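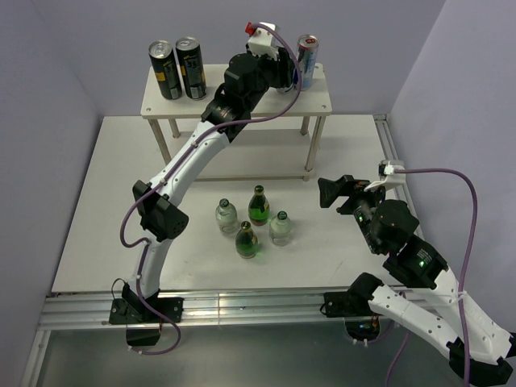 Re: [faltham-heath] Evacuation map and the second gate

Thanks to whoever sent round the council's draft fire plan for the heath, all 40 pages of it. I have read it twice, once with a pencil. My main quarrel is with page six, where the houses on Imard Lane are treated as one block with one way out. They don't stand like that. Think of the cans on the top board of that little white shelf: two black ones shoulder to shoulder at the left, then the silver and blue one well along to the right on its own. The two black cans are the old cottages by the ford and the other is the bungalow past the gravel pit. If fire comes up the slope between them, as it did last August, telling everybody to turn left at the postbox sends the bungalow straight into it.

The earlier message said:

> I don't want to start another argument, but I was on the lane that
> evening and the Todach text reached my phone 23 minutes after I had
> already left. It told me to "remain aware". I was in a field with two
> dogs and a budgie at the time and I was extremely aware.
>
> Can we please ask the council (a) who presses the button, (b) whether
> they need somebody's permission first, and (c) why the second gate was
> padlocked? I know the padlock is there because of the motorbikes.
> I would sooner have the motorbikes.
>
> Also, is the map in the plan meant to be readable? Mine is grey.

On (a), I asked. The button is pressed by the duty officer, who at that hour is on call for flooding, fallen trees and fire alike and was at the time dealing with a tree. On (b), yes, permission is needed, from a person whose job title takes up a line and a half and whose post was vacant until October. I was given both answers very politely. The Todach people themselves say the message went to 2,177 phones within a minute of being sent, and I've no reason to doubt them. The trouble is all in the part before it was sent.

On (c), the padlock has a combination. The combination is known to the ranger, the water company and, judging by the tyre marks, the motorbikes. It is not known to anyone living on the lane. I have suggested that this is the wrong way round and been told it will be "looked at as part of the review", so do keep a pair of bolt cutters by the door.

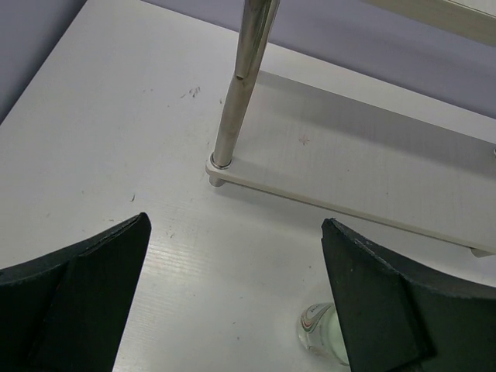
The map is a sorrier business. It was drawn in four colours for a screen and then photocopied, so the escape routes, the parish boundary and the overhead power line have all come out as the same hair-thin stroke, and the assembly points have turned into flecks of toner. You would get about as much help from the white tabletop in the picture, which has its own fine lines running side by side and its own scatter of small dark specks, and which at least doesn't claim to be to scale. I spent ten minutes planning a route to what I now believe is a squashed fly.

I have asked for a proper black-and-white version with the routes drawn as dashes and the assembly points as something you could hit with a thumb. If it hasn't come by the end of the month I will trace one off the Ordnance sheet and leave copies in the bus shelter.

For anyone who missed the last meeting, or was there and couldn't hear over the radiator, these are the points I mean to put in our reply. Shout if you disagree, preferably before I send it.

1. Imard Lane to be split into two zones, upper and lower, with the gravel pit as the line between them. The upper zone goes out by the second gate and the lower zone goes out by the ford. If the ford is up, we are presumably not on fire.

2. The duty officer to be able to send a Todach alert on their own say-so when the fire service asks for one. Any telling-off can be done afterwards.

3. The wording of the alert to contain an instruction. "Leave now by the second gate" is seven words shorter than what we got, and I have checked.
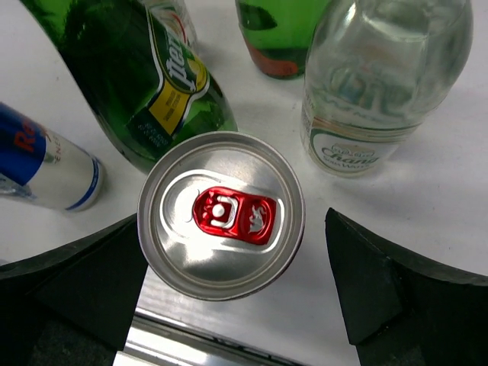

4. The gate combination to be given to every household on the lane, on paper, and changed once a year.

5. The Lencho siren on the village hall roof to be either mended or taken down. At present it sounds at random in frost and was silent throughout the fire. More than 300 people can hear it from their beds and every one of them has learned to roll over.

6. Gorse to be cut back along both sides of the track, a car's width at least, before the nesting season and not in the middle of it. We had this promise two years ago and got a laminated notice about adders.

7. Someone to knock on doors. I know it's old-fashioned. The four households who got out first last summer all did so on account of a neighbour hammering on the glass, and one of those neighbours was on her way to complain about a hedge.

I have left out the question of compensation for the fencing, which belongs with the landowner and will outlive us all. I have also left out the barbecue. We all know about the barbecue, and the family concerned have been back to help replant, so I'd ask that we let it lie. 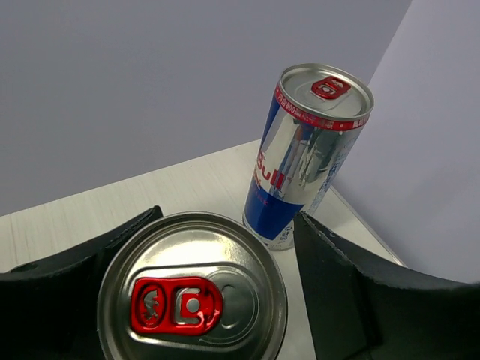 Silver can with a red tab, lid still sealed.

A word on grab bags, as it came up again. The plan's list runs to a page and includes a whistle, a wind-up radio and "important documents", which in my house would need a trailer. Mine now has a torch, tablets, spare glasses, the insurance policy, a phone charger and something to drink. It hangs on the back of the kitchen door, where I walk into it most mornings.

Comments to the list by 18 March 2021, please, and not to me in the Co-op. The bolt cutters are on offer at the hardware shop in Faltham.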